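This repository holds the Bosbridge Climbing Wall Register, a structured record of indoor climbing and bouldering provision across the Bosbridge area. It is maintained by Woltex on behalf of the walls that contribute to it, and is intended for use by clubs, coaches, route-setting teams and local planners.

## Summary

| Item | Value |
|---|---|
| Records | 2,351 |
| Walls covered | 52 |
| Files | 2 |
| Format | CSV, UTF-8 |
| Update cycle | Yearly, in December |
| Contact | Register desk, Woltex |

## Contents

The register is supplied as two files, which should be kept in the same folder.

- `walls.csv` contains one row for each wall. It records the type of building, the forms of climbing offered, the opening hours, step-free access and the minimum age for unaccompanied climbers.
- `problems.csv` contains one row for each boulder problem or roped route that was open to the public on the survey date. It records the grade, wall angle, main hold type, colour of the holds and the month of setting.

The two files are joined on `wall_id`. This value is permanent. Where a wall closes and later reopens under different management, a new value is issued and the old one is listed in `previous_id`.

## Grades

Boulder problems are graded by the contributing wall, in whichever system that wall displays to its customers. The original grade is kept in `grade_local`. A second column, `grade_common`, gives the nearest Font grade, converted by means of the Makris table in the `docs` folder.

Users should treat the common grade with care. Several walls set in colour circuits that span three or four Font grades, and in those cases the column holds the middle of the range. The column `grade_span` shows how wide the range was. Comparison between walls on the basis of `grade_common` alone is not advised.

## Wall angle

Angles are given in degrees from the horizontal, so that 90 denotes a vertical wall. Lower values denote overhanging walls and higher values denote slabs. Where a problem crosses more than one panel, the angle given is that of the panel holding the hardest move, as judged by the setter. Roofs are entered as 0.

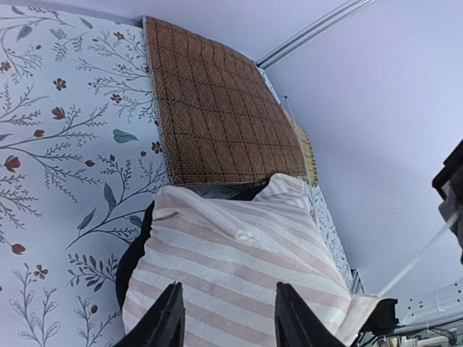
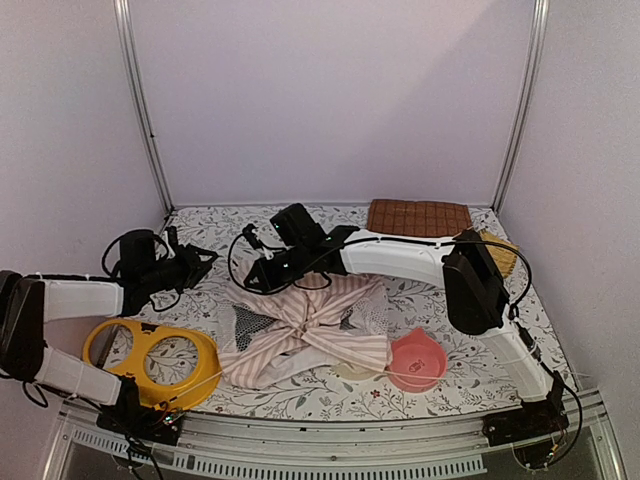

Volumes fixed to a panel do not alter the recorded angle. They are noted in the `volumes` column as `yes`, `no` or `not stated`. Contributors at Cernport asked for a fuller description of volumes to be included, and this is under review for the next edition.

## How the records were gathered

Each wall was sent a blank survey sheet and asked to complete it within the same month. Completed sheets were checked against the wall's own setting log where one was available. Entries that could not be matched were returned to the wall for correction — if no reply was received, the row was kept and marked `unchecked` in the `status` column.

Training boards, children's party walls and traverse walls in school sports halls are excluded. Competition problems are included only where they remained open to the public after the event.

## Known limitations

1. Setting changes quickly. Most bouldering areas are stripped and reset several times between editions, and the register should not be used to plan a visit to a particular problem.
2. Hold type is recorded in broad terms (crimp, sloper, pinch, jug, pocket, mixed). Setters did not always agree on where one type ends and the next begins.
3. Roped routes at the two Cernport walls were recorded by line and not by route. Their totals are therefore lower than they should be.
4. Blank cells mean that no answer was given. They do not mean `no`.

## Permitted use

The register may be used free of charge for teaching, club planning and non-commercial research. Any published work should credit "Bosbridge Climbing Wall Register, Woltex". Commercial users should write to the register desk before making use of the files.

The register is not a safety document. The presence of a wall in these files does not indicate that it has been inspected, and enquiries regarding matting, anchors or supervision should be addressed to the wall itself.

## Corrections

Corrections are welcome from any contributing wall. Please quote the `wall_id` and the row number, and attach the relevant page of the setting log where possible. Corrections received after the end of November are held over to the following edition.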